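Open day at the Husport lab in Dranville, 27/10/2023. Notes as I went, cleaned up on the train home. 1/20

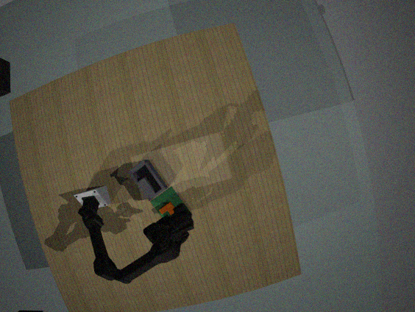
*Overhead view from the simulator: arm, green block, orange piece, gray container.*

2/ Husport makes control software for small robot arms. They don't build the arms. The open day was mostly for people from local manufacturers, plus a few like me who write test plans for a living and wanted to see how someone else does it.

3/ Sign-in was slow. One tablet, one line, and the badge printer kept dropping off the network. I got in 20 minutes after the start and missed the welcome talk, so if the company history was covered I can't help you.

4/ The first stop was the simulation room. It has two large screens, a row of desks and a rack behind glass. Everything they ship gets run in simulation before it goes near hardware. The tool they use is in-house and called Escobar.

5/ The task on show was a tabletop one. Small parts, a block, an open container, one arm bolted to a plate. Visitors could pick a starting layout from a menu and watch the arm work through it.

6/ They run each layout 600 times overnight with small changes to lighting, part position and friction. In the morning someone goes through the failures. Passes are logged and mostly left alone.

7/ I asked how they decide what counts as a failure. A part dropped is a failure. A part placed but more than a set distance off is also a failure. Touching the container wall is a warning, and the warnings get a separate report.

8/ I'd have liked to see that warnings report. They said it was customer data. Fair enough.

9/ The picture at the top is what Escobar puts on the big screen. The arm renders nearly black, so from the back of the room it was hard to tell which way the gripper was facing. Someone near me asked for a lighter arm color. The engineer wrote it down.

10/ The shadows are on purpose. Long shadows across the table upset an older version of their vision code, so low light angles are now part of the standard set. The grain is on purpose too. It stands in for noise from a cheap camera.

11/ Second stop was the hardware cell. Same kind of task with a real arm behind a clear guard. They did a run of 100 picks while we were there, in batches, with a counter on the wall.

12/ Result on the counter at the end: 100 attempted, four failed. Two of those were the same part in the same corner. The engineer said simulation had flagged that corner back in May and the fix was scheduled but not in yet.

13/ That was the most useful thing I heard all day. The simulator found it, a person read the report, and it still waited months for a slot. We have the same problem at work and we don't have a simulator to blame.

14/ Lunch was sandwiches in the hallway. Good coffee. Not enough chairs.

15/ After lunch there was a session on Priltov, their scheduling product. It decides which arm gets which job when a shop has several. The demo ran 42 jobs across four simulated arms. One arm was taken offline halfway through and the rest picked up its work.

16/ Priltov looked solid, but the demo was short and the jobs were all the same length. I asked about mixed job lengths and was told that's supported. I didn't see it, so I'm only passing on what was said.

17/ On price: Escobar is not sold on its own. You get access with a support contract. Priltov is licensed per arm. No figures were given in the room and the handout had a contact address where the price list might have gone.

18/ Practical stuff if you go next time. Parking is tight – 200 people signed up and the lot is small. The train station is a 15 minute walk, flat, sidewalk all the way. Closed-toe shoes are required for the hardware cell and they do turn people away.

19/ Photos weren't allowed in the cell. Escobar renders were fine to share, and they handed them out on request at the simulation desk.

20/ What I'm taking back to my own team: vary the lighting in our tests, log near misses separately from failures, and put a date next to every known fault. The first one is cheap. The last one will take some arguing.

Adding one, a couple of people asked: yes, you can try the simulator yourself on the day. There are two desks set aside for visitors. Turns are ten minutes and you put your name on a sheet. I got one turn in the morning and the sheet was full by lunch.

And on whether it's worth the trip – if you already run arms, yes. If you're only starting to look into automation, the morning half is enough. The Priltov session assumes you know how your own shop schedules work.

Slides are supposed to go out by email to everyone who signed in. I'll post the link under this when I have it.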